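Picking cell, working rules for the bin: notebook, Saturday, February 15, 2020
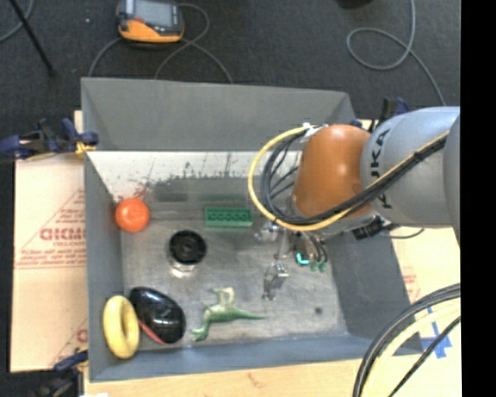
KUKA arm over the clamped bin, mixed toys on the floor of it.

Went through the house rules for the cell against what we do in practice. Notes for Henryk and anyone running it next week.

1. Bin clamped before the arm is enabled. Check each clamp by hand at the start of a session and again after any contact with a wall. If the bin has moved, re-teach the corners. Don't nudge it back by eye.

2. Speed cap is 245 mm/s with anyone inside the tape. The old sheet from the Olow job said 586, so I have crossed that out and initialled it. Please bin any other copies.

3. Pendant stays within reach of whoever is running. Floor is allowed, behind the bin is not ideal. I'd like a proper hook. Ask Mazurek what they use.

4. Cables. Wrist bundle must have slack at full rotation both ways. Jog through slowly after any re-tying. The yellow loop by the joint is the one I'd watch: look at it every 15 runs and write the result in the log, even if it's fine.

5. Hands out of the bin unless drives are off. Pausing the program doesn't count. Rearranging one toy doesn't count as an exception either.

6. Object set gets written down before each batch. Swaps go in the log with a time.

Still open: stopping distance with the gripper on. The figure in the Varkton folder is for the bare flange. Needs around 12 stops at the capped speed, measured from the same start pose.

Henryk to read rule 2 and sign if he agrees. Printed copy to go on the cell door after that.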